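Chapter 4
Who Gets to Say It? Nicknames, Insults and the People Who Own Them

Every town has a word for the people in the next town over, and it is seldom a compliment. In Livencombe, the residents of Braltar, across the river, have been "mudders" for as long as anyone has kept records of rudeness. A mudder is slow, damp and probably related to his own landlord. Braltar people call one another mudders all day long, in tones of deep affection, and will put down their forks if a visitor tries it.

The visitor usually feels cheated. He heard the word used six times before dessert, he used it once, and now the table has gone quiet. Why should a word be fine in one mouth and foul in another? Is that a rule, or is it just bad manners wearing a rule's hat?

This chapter takes the visitor's question seriously, which is more than his hosts did. We will look at group labels as things people do to each other, and we will put off for some pages the matter of what the labels mean. "Mudder" has a dictionary meaning, and the dictionary has never once been invited to dinner in Braltar.
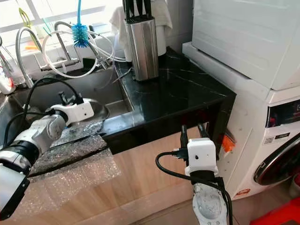
Figure 4.1. A stainless steel sink with two faucets and a robot arm.

Our main source is a survey run by the sociologist Benedita Salgado, who mailed a questionnaire to 3,329 households on both banks of the river and got 831 of them back. Some came with extra pages attached. She asked who could say the word, to whom, and what ought to happen to everyone else. Most Braltar respondents said outsiders should never use it. Most Livencombe respondents said it was harmless, a view easier to hold from the dry side of the river.

The awkward cases are in the middle. Benedek Szilágyi moved to Braltar at the age of two, married there, coached its swim team and buried a dog in its soil. When he called himself a mudder at a public meeting in June, half the room clapped and the other half wanted to see some paperwork. His daughter, born in the town, has never had to ask.

Salgado's critics, mainly the Hutapea group, say that she studied a joke and called it a slur. Compare "mudder," they argue, with words that have followed people into courtrooms and out of jobs. The point is fair, and we return to it in Chapter 5, where the words are uglier and the history behind them is much longer. A small insult is still a useful place to begin. Students can argue about it at full volume and go on sharing a lab bench afterward.

Before reading on, write down one label that you would accept from a friend and resent from a stranger. Then try to state the rule you are using. Keep the page; you will need it for the Prernov case at the end of Section 4.2, and you may want to change your answer.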